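Catherine Drummond was already at the corner table when I got to Ornidetti, with a basket of bread in front of her and her reading glasses pushed up into her hair. She had told me on the phone to come hungry, and to come before the lunch crowd, and I'm glad I listened on both counts. By noon every seat on the porch was taken and there were people waiting on the steps with their dogs.

If you've driven through Batham on the way to the lake, you have passed the place, even if you didn't stop. It's the low yellow building just after the bridge, across from Briggs Hardware, with the herb beds running along the parking lot. Catherine bought it when it was a bait shop with a coffee counter. She kept the counter, got rid of the bait, and went looking for a cook.

"I put a card up in the laundromat," she told me. "I didn't know how you find a cook! I'd been a school secretary all my life. And Rodica came in the next morning with the card in her hand, so nobody else could see it."

Rodica Cozma laughed when I repeated this to her later in the kitchen, where she was rolling out dough and didn't stop for me, though she did pull over a stool so I could sit. "I needed the job," she said. "And I looked in the window first. I saw the stove was good."

The menu they came up with is a bit of everything, and I mean that kindly. There are pancakes and eggs in the morning, a very good fried trout at lunch, and then all through the day there are the dishes Rodica grew up on: sour soup with meatballs, stuffed cabbage, cornmeal with cheese and sour cream, and the sweet cheese doughnuts that people now drive up from the valley to eat. I had the soup first. It came with a hot green pepper on the side, and Rodica told me to take a bite of pepper and then a spoonful of soup, and to keep going that way until one of them ran out.

"People were shy about it the first summer," Catherine said. "They'd order the trout and look over at the next table. So we started sending out a little cup of soup with everything, no charge, and that was the end of being shy."

She is a talker, and she'd be the first to say so. In the time it took me to finish my bowl I heard about the roof, the well, the winter the bridge was closed and they fed the road crew at the back door, and the couple who got engaged at the table by the pie case and come back every August to sit in the same two chairs. The guest book by the register had 238 names in it from last season alone, and she reads them in the evenings with a glass of wine. "I like to see where everybody's from," she said. "Somebody wrote only the word 'doughnuts' and a heart. I think about that person a lot."

The doughnuts do deserve the heart. They are fried to order, so you'll wait a while, and they come in a pair with sour cream and a spoonful of cherry preserves on top. Rodica makes the preserves herself from cherries grown by a neighbor up the hill, and she has strong feelings about them.

"Not too sweet," she said, tapping the table with her rolling pin. "If it's too sweet you can't taste the cheese. My aunt put in so much sugar, and I loved her very much, but no."

I asked what a normal day looks like for the two of them. Rodica is in first, before it's light, to start the broth and the bread. Catherine comes in to open the doors and write up the board, and she works the front until the last table goes home. They close for 3 weeks in winter, and Rodica goes to see her sister while Catherine, by her own account, sleeps. In all their years together they've had two real arguments, one over paper napkins and the other over whether to open on Mondays. (Cloth won. Mondays are closed.) 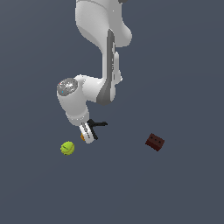 A white robotic arm with a dark gray panel, shown in a computer rendering.

After lunch I took my coffee out to the porch, and Catherine came along with a plate of something she wanted me to try. It was Fisteo, a walnut and honey bar they've begun making for people to take on the trail. The name was made up by Rodica's nephew when he was small, and no one in the family has ever been able to say what it means. They sell them wrapped in wax paper next to the register, and on a good Saturday they're gone well before noon. I thought it was wonderful – chewy, a little salty, with orange peel in there somewhere – and I bought a few for the drive and had eaten them all before the county line.

There's talk of adding dinner on Fridays once the weather cools. Catherine is for it. Rodica wants another pair of hands in the kitchen first, and she wants to choose them herself. "I'm not putting a card in the laundromat," she said through the screen door, and Catherine laughed so hard she had to put her cup down.

I asked Catherine what she tells people who are coming for the first time and don't know what to get. She thought about it for quite a long while, by her standards.

"Get the cabbage if it's on the board," she said. "It isn't always on the board, it takes her forever. And leave room, and don't be in a hurry. If you're in a hurry there's a gas station in town, and they do a perfectly nice hot dog."

Ornidetti is open for breakfast and lunch, Tuesday through Sunday. They don't take reservations, but if you're bringing a big group Catherine would love a call the day before so she can push the porch tables together. Dogs are welcome outside, and there's a water bowl at the bottom of the steps.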